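Skirnthorpe Resource Center
Frequently Asked Questions: Sorting Trays

Who may borrow trays?

Trays are available to any registered classroom, workshop, or community group in the Skirnthorpe service area. The Center currently holds 211 trays. Individual residents may use trays in the sorting room during opening hours but may not take them off the premises.

How many trays may be borrowed at one time?

Each group may borrow up to 6 trays. Groups that require more should submit a large loan form at the front desk by noon on the Friday before the week of use. Approval depends on existing bookings.

What is the difference between the Plastska and Horberg trays?

Plastska trays are shallow and are intended for small parts, craft supplies, and paper goods. Horberg trays are deeper and come with lids. Lids are issued separately and must be listed on the loan form. The two types do not stack together.

May food be placed in the trays?

No. Trays are issued for dry, non-food items only. Kitchen trays may be requested through the Boiko Room, which keeps its own stock and its own booking calendar.

May labels be attached?

Removable paper labels are permitted on the outside walls. Permanent marker, glue, and packing tape are not permitted on any surface. The inventory number on the underside must remain readable.

What is the replacement charge for a lost tray?

Groups are billed at the current catalog price. Of the 1,508 tray loans recorded last year, 97 were returned after the due date. Late returns are not charged for the first occurrence, but borrowing is suspended until all items have been received.

How should trays be cleaned before they are returned?

Empty the tray fully and shake out any loose material. Wipe the floor and the walls with a damp cloth and mild soap, then dry with a clean towel. Scouring pads and solvents must not be used.

Will my group be charged for marks on a tray?

Charges apply only to cracks, burns, cuts, and permanent ink. Light surface marks are recorded as ordinary wear and do not affect a group's borrowing status. Faint smudges on the floor of a bright blue tray, such as those toward the middle and the right side of this one, fall into that category. Staff at the returns desk make the final decision in all cases, and groups may ask for a written copy of the condition record.

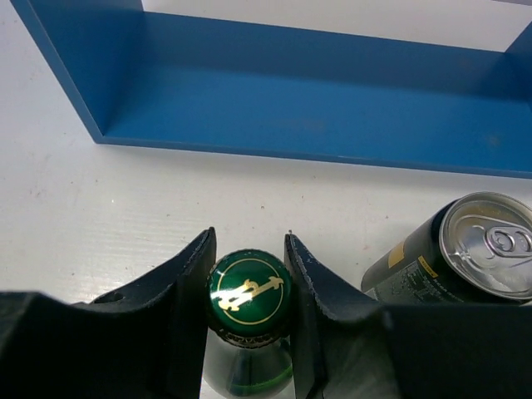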